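About Montoya

Montoya started as a one-room blog for people who love beautiful homes and have ordinary paychecks. We're still those people! We write about lamps, rugs, paint and the odd corner you never know what to do with, and we try to keep most of our finds under $656.
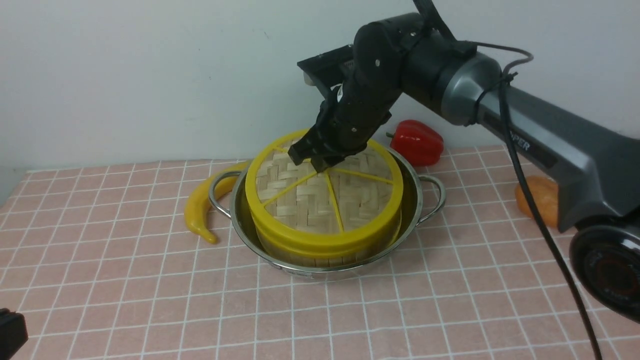

Photo: Prekeo

Our archive now holds 716 room ideas, from studio apartments to big old farmhouses, and you can sort them all by budget. We add new ones every week – small spaces are our favorite, so expect plenty of those. 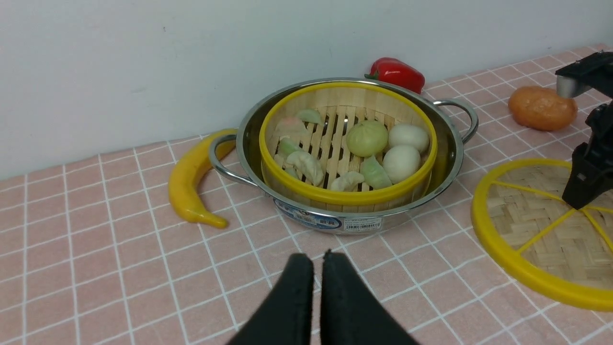

Readers send us their own makeovers too, and we love opening them. Each October we publish our 20 favorites, with paint colors and the full cost of every room. Got one to share? Use the form on our contact page – before and after shots are both welcome.

Page updated 5/4/19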